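Search stories, authors, tags... Go

The Gauge at Tirndale

Brayan Marulanda read the river gauge at Tirndale at six each morning and entered the level in the book. The gauge was a Bergmann float type. On 7 May 2021 it showed 113 centimetres, as it had the day before, and for 72 days before that.

He checked the float. It moved freely. He checked the cable, the counterweight and the clock, and found no fault. Upstream at Seltavau it had rained for most of April. The bank there had slipped in two places and the road was shut.
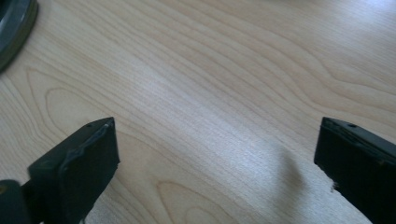
4 min read

He wrote to the district office and proposed three causes: a blocked intake pipe, an error in the datum, or a river that had stopped responding to rain. The office replied that the third was not a category on the form. It asked him to choose again.

He rodded the intake pipe and brought out a little silt. He levelled the datum against the bench mark on the church step and it closed to within a millimetre. Then he walked down to the water with a wooden staff and held it upright on the bed until his hands ached.

The staff read 113. He wrote it in the book, under remarks, and initialled it.

In the evening the office telephoned to say that the gauge at Grumari had begun to do the same.

Comments

halvard_k: What happens at Grumari? Is there a second part?

Pinnock: Levelling off a church step, very good. We used the pub.

marsh_reader: Liked the form.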